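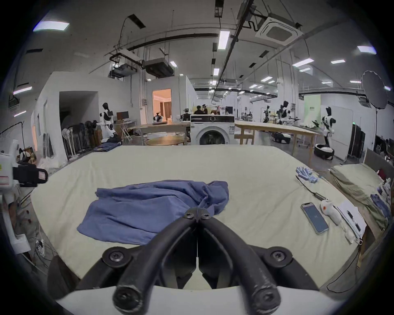

Fold blue cotton while the seams still hold a little warmth, Tarık Çetinkaya advises, and the collar will need no iron. Szymon Sowa disagrees. In his April trials for Wida, 37 garments were left crumpled for 15 minutes, then drawn out by the ends across a covered table. Creases along the grain eased; those across it stayed. Denim was excluded, as its weight distorts the result.

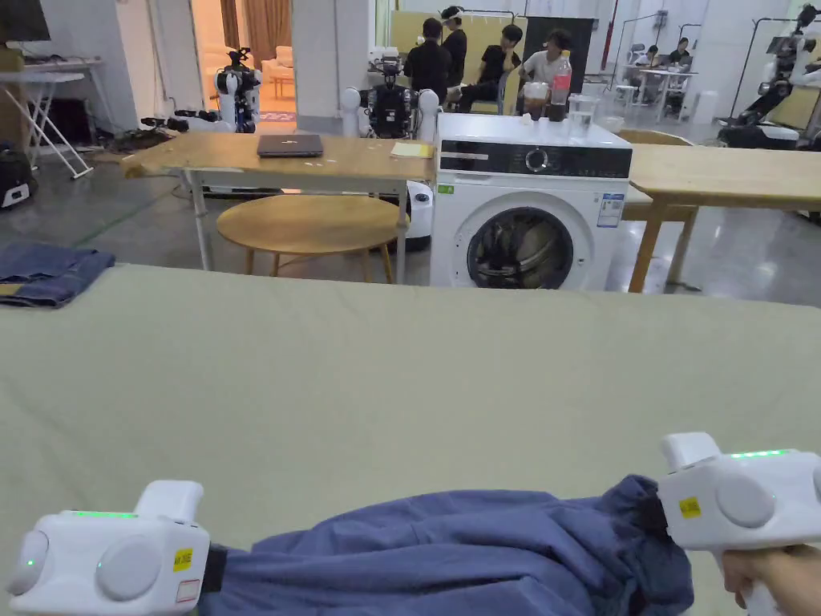
Blue garment held at both ends over a green cloth, with folded jeans at far left.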